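Basket Handling Automation at the Drarnano Packing Site
Progress Report to the Bronon Fund, Second Reporting Period
Submitted 29 December 2025

Prepared by Vaida Pētersons, Project Lead, Stankevičius

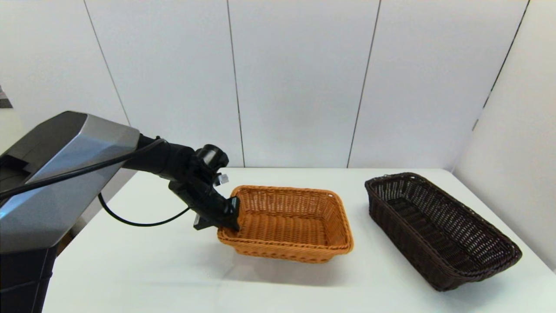

The second reporting period covers the move from planning to supervised trials at Drarnano, where Stankevičius prepares gift and household baskets for retail customers. The grant supports two activities: the automation of basket placement at the head of the packing line, and the retraining of the employees whose work changes as a result. Both are reported on below, along with one matter on which we ask for the Fund's decision.

1. Status of the technical work

The handling cell, known on site as Brillo, was accepted from the integrator in November. Its task is limited. It takes an empty basket by the rim and sets it in position for the packer. Filling, lining and final inspection remain manual, and there is no plan within this grant to change that.

Trials have concentrated on woven baskets, which make up the greater part of the site's orders. A rolled rim and a braided rim do not respond in the same way to a gripper, and a loose lattice side gives more than a tight one. Grip settings are therefore recorded by basket style. The trial log now holds 600 supervised placements across 19 basket styles. Líga Rätsep's engineering group reviews the log at the end of each week and decides which styles may be released to the line -- none is released without the agreement of the shift lead.

Two items remain open. The finger plates need a softer contact surface for the lighter baskets, and the cable routing on the arm is to be reviewed before the cell runs on the evening shift.

2. Effects on staff

The packing line employs 30 people. No position has been removed, and the commitment given in the grant agreement stands for the full term of the project.

Before the trials, packers fetched and placed their own baskets, turning and reaching to a rack behind them. Austra Sproģis, who manages occupational health at the site, interviewed every member of the line in the first period and repeated the exercise this autumn. Shoulder and lower back strain was the complaint raised most often in both rounds. Packers who have worked beside the cell report less reaching. Several also said that the pace felt set by the machine, and that they missed the short break in rhythm that fetching a basket gave them. We regard this as a fair objection. The cell now waits for the packer to call for the next basket, and job rotation has been shortened from a full shift to half a shift.

Training has gone more slowly than planned. The first course assumed that participants would be comfortable working from an English-language control screen, and many were not. Žydrūnas Lūse rewrote the material with the line staff, and the screen text has been translated. Employees who complete the course may stop and restart the cell, clear a missed grip and enter a note in the trial log. Those who take on these duties move up one pay step.

3. Consultation

Tõnu Baranauskienė has represented the line employees at all project meetings. At his request, trial results are posted in the break room on the same day they are sent to management. He has also asked that individual packing times not be drawn from the cell's data. Management has agreed in writing, and the data retention policy has been amended to match.

4. Budget and request

Spending on equipment is within the approved amount. Training costs are above plan owing to the rewritten course and the paid hours needed to repeat it. We request permission to move the unspent part of the travel line to training. The total grant would not change.

5. Next period

Work will cover the new finger surface, the cable review, and the start of evening shift trials once both are complete. A third round of interviews will follow after the evening shift has had time with the cell -- the questions will be shared with the Fund beforehand, as they were for the earlier rounds.

The trial log summary and the revised course outline are attached as Annexes A and B.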